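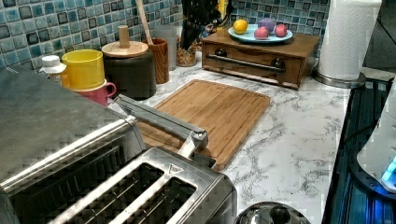
El anemómetro del puerto también caduca

Simão Carrilho, 4 de mayo de 2018

En el puerto deportivo de Guerreiro hay un anemómetro Skitonex en lo alto del mástil de señales. Lleva allí 13 años. Los datos salen en la web del puerto cada pocos segundos y mucha gente decide con ellos si sale a navegar. En todo ese tiempo se ha bajado a revisar una sola vez, y fue porque un rayo estropeó el cable.

Creo que publicar un dato de viento obliga a mantenerlo. Un rodamiento gastado hace que las cazoletas arranquen tarde, y el error se nota sobre todo con viento flojo, pero también resta en las rachas. Quien mira la pantalla desde casa ve un número con un decimal y lo da por bueno.

En mayo pasado llevé al espigón un anemómetro de mano recién calibrado y lo comparé con la lectura de la web. La diferencia fue de 6 nudos. Es cierto que el espigón y el mástil no están a la misma altura, y que mi prueba no vale como ensayo. Aun así, es una diferencia que merecía una llamada al servicio técnico, y la respuesta que recibí fue que el equipo «da señal».

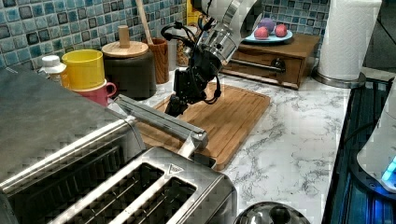 ¿Cada cuánto habría que calibrar un anemómetro de puerto?

Cada dos años como máximo, y siempre después de un temporal fuerte o de un cambio de rodamientos. En un mástil expuesto a la sal yo acortaría el plazo.

El argumento contrario es el dinero. El presupuesto que pidió el puerto a Grarik, con desmontaje, calibración y vuelta a montar, era de 2000 euros. Me parece una cifra asumible para una instalación que cobra amarres todo el año y que el invierno pasado cambió las farolas del paseo sin mucha discusión.
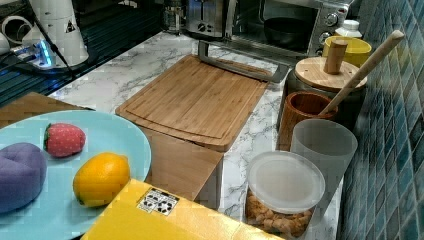 Tampoco hace falta gastarlo todo de golpe. En Drunthorpe tienen un segundo sensor, más sencillo, montado en el mismo mástil. Cuando las dos lecturas se separan demasiado, el encargado retira el dato de la web hasta que alguien sube a mirar. Los usuarios protestan un poco y luego llaman por radio para preguntar, como se hacía antes.

Pido algo bastante modesto: que junto a la velocidad del viento aparezca la fecha de la última calibración. Cabe en una línea. Con esa fecha delante, cada patrón sabrá cuánto margen dejar antes de soltar amarras.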